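Kondley Round Side Table: Set-Up and Care Guide
Section 4. Placing the table and using it with a basket 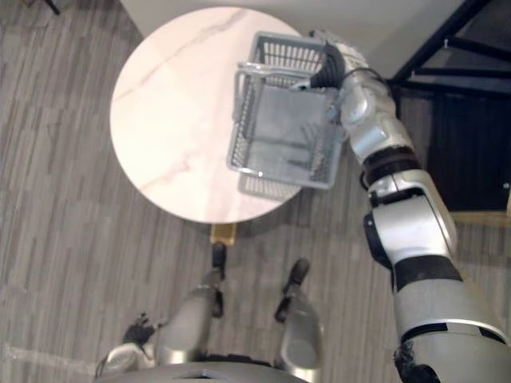 By now your table should be standing upright with its base tightened, and you've earned a short rest before we talk about where it will live. A round top is forgiving in a small room, but it does like a level floor, so please take your time over the next few steps.

1. Choose a flat spot and leave 30 inches of clear floor on the side you'll walk past most often.

2. Press gently on the rim with your palm, moving all the way around. If the table rocks, turn it a little on its base and try again. Old floors can be stubborn, and a small turn often does the trick.

3. Wipe the top with a soft, damp cloth and dry it right away. Let it sit for 2 hours before you put anything on it.

4. If you keep mail, fruit or knitting in a basket, set it down near the middle of the top, with all of its underside resting on the surface.

5. To move the basket, lift it straight up by the rim or handle and carry it clear of the edge. Sliding is tempting, we know, especially with a full one, but mesh can leave fine scratches on a marble finish.

Note: Pale tops show coffee rings and ink sooner than dark ones do. The Zuvgate felt pads (part 174, sold separately) fit under most baskets and trays, and they make a nice quiet landing for keys too.

Caution: Do not sit or lean on the rim, and do not hang a heavy basket over the side. A table on a central base can tip when the weight is all at one edge.

Caution: Never use scouring powder or any sandpaper, even a fine 800 grit, to rub out a mark. For stubborn stains, see Section 6, Cleaning.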